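Hand-Held Grippers on the Floor: Questions From Staff

Posted in October by the Zumaleck operations desk

We are expanding the recording work at the Wutholm site. Household tasks are done by people using two hand-held grippers, and the recordings are used to train robot arms.
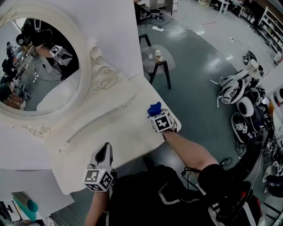
Most of the questions we get are about pay, hours and what happens to the cleaning and prep jobs. The answers below apply to all shifts.

Is this work replacing the housekeeping crew?
No positions in housekeeping are being cut this year. Six people have moved to recording full time, and their old shifts were filled from the waiting list. We can't promise what staffing will look like after the Bergmann contract ends, and we would sooner say so now.

What does a recording shift involve?
Wiping down furniture, folding, sorting and putting things away, all with the grippers in place of your fingers. A cloth that takes a second to pick up by hand can take several tries at first. Slow tries are kept too.

Do I need technical training?
No. There is a 70-minute introduction, then 12 practice tasks with a lead nearby. If a marker cube comes loose, stop and call the lead. Don't push it back on yourself.

Are my recordings used to rate my work?
No. Supervisors see how many tasks were finished, and that number is not part of your review. The files go to the Vindetti team under a task number.

My wrists hurt by the end of the shift. What should I do?
Tell your lead the same day. You can trade the rest of the shift for regular duties at the same pay. Breaks on recording shifts are longer — take all of them.

Can I go back to my old job?
Yes, at the end of any month. Fill out the transfer form at the front office.

Comments (3)

nightshift_w: Went back to regular duties after two months. No trouble with the form, but I lost my old locker.

R.K.: The question about reviews should be in the contract, not on a web page.

dustpan: Is the break time paid? It doesn't say.

Zumaleck Operations, front office ext. 943 | © Zumaleck | Back to top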